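4. Setting up the grasp planner for nested objects

Okay, so you've got Cirillo installed and the tracker is talking to it (if it isn't, go back to section 3, I'll wait). Next up is the part I get the most emails about: getting the planner to treat a stack as a bunch of separate things instead of one tall lump.

1. Open the Plirnura panel and load your session. Check the port reads 939. If it's grey, restart the bridge and give it another go.

2. Set the segmentation mode to "nested". The default is "solid", and it'll happily hand you one big cylinder for a whole column of cups.

3. Under Rim Detection, drag the edge threshold down to 40. I started at 51 and kept losing rims wherever the cups were packed tight. Brown paper cups with white rims are pretty forgiving, but plain white ones will need a bit more fiddling!
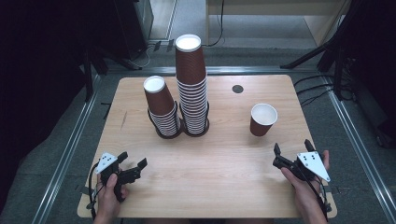
4. Now add your stack holders as fixed objects. Do this before you label any cups, or the planner will fold the black ring into the bottom cup and plan a lovely grasp on something that's never going to lift.

5. Label the orientation of the top cup on each stack. A white base facing up means inverted, so choose "base up". A cup standing by itself with its inside showing gets "open up". Cameron Harawira wrote an auto-labeller for this and it's good, but I still go over the results by eye.

6. Hit Replay and watch the gripper poses against the marker plates. If a pose jumps, colour it red in the timeline and trim it out.

Note: a leaning stack is fine. Turn on "fit axis" and the planner will follow the tilt, so you don't have to assume everything's dead vertical.

Caution: don't export with the smoothing window over 200 ms. King-fai Lam and I lost a whole afternoon to that one (the finger closing got smeared right across the approach, and we'd blamed the calibration).

7. Save the profile, then export to Cloltix format. The file lands in your session folder, and you'll need it for section 5.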